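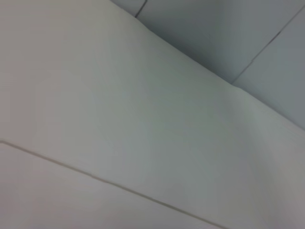

Photo: Lok-yiu Lui

How to Get Ready to Watch a Funeral Procession From the Roadside

When a firefighter, officer or paramedic dies on duty, the procession to the service is usually open to anyone who wants to stand along the route. Most people who turn out have never done it before. These steps cover what to do before you leave home, while you wait, and when the vehicles pass.

Step 1. Find the route from an official source

Look for the route on the website or social media page of the department involved. Local TV stations usually repost it, but they don't always repost the changes. Check once the night before and again just before you leave. The start time given is normally the time the lead vehicle pulls out, so work out how far along the route you will be. A procession moves slowly. For a spot near the end, plan on it reaching you well after the posted start.

If the family has asked for a private service, the route may still be public. Read the notice to the end. Requests about flowers, donations and photography tend to be at the bottom.

Step 2. Choose where to stand

Good places are:

Wide sidewalks on city streets
Parking lots that face the route, with the owner's permission
Pedestrian bridges, if police have said they will stay open
Any viewing area named in the notice

Do not stop on a freeway shoulder. Freeway overpasses are often reserved for fire engines and crews, and the ones that are open fill up early. If an officer asks you to move, move, even if other people nearby have not been asked yet.

Step 3. Plan your parking

Park at least 2 blocks off the route and expect cross streets to be closed before the procession starts. Face your car away from the route so you can leave without turning around in traffic. Side streets can stay blocked for a while after the last vehicle. Don't schedule anything tight for later that morning.

If you are taking the bus, check for detours. Lines that cross the route will probably be held or rerouted.

Step 4. Pack a small bag

Water, a hat, sunscreen and any medicine you might need are enough for most people. Bring a folding chair if standing is hard for you, and set it back from the curb. In June the sun on a south-facing sidewalk is stronger than it feels, and there may be no shade.

Small hand flags are fine. If you bring a large flag on a pole, leave room on both sides, and keep it away from power lines.

Step 5. Make a sign, if you want one

Keep it short. "Thank you" and the person's name is plenty. Check the spelling of the name against the department's notice, including the rank. Use thick black letters at least 3 inches tall on a light background. Thin marker can't be read from a moving car.

Don't tape signs to traffic signals, hydrants or street signs. Hold yours, or tie it to a fence you have permission to use, and take it home with you.

Step 6. Know what to do as it passes

Motorcycles normally come first, then the vehicle carrying the casket, then the family cars. After that come engines and patrol cars, sometimes from a long way off. With visiting departments, a large procession can take roughly 70 minutes to go by one point.

When the lead vehicles come into view:

Stand if you are able
Take off your hat
Stop talking and silence your phone
Put your hand over your heart, or hold your hands at your sides

Veterans and members of the service may salute. Stay on the curb the whole time. Don't step out for a photo and don't throw flowers into the street, as motorcycles can slip on them.

Waving is all right once the family cars have gone past. Many of the crews will wave back, especially to children.

Step 7. Help children get through it

Tell them ahead of time that it will be quiet and that some people may be crying. Engines may sound their horns or sirens, which can scare a small child standing close. Stand farther back if you think that will be a problem.

Step 8. Leave slowly

Wait for the last police vehicle before you cross. There are often gaps of a minute or more in the line, and people mistake a gap for the end. Pick up bottles, tape and flags before you go.

Updated Jun 16, 2021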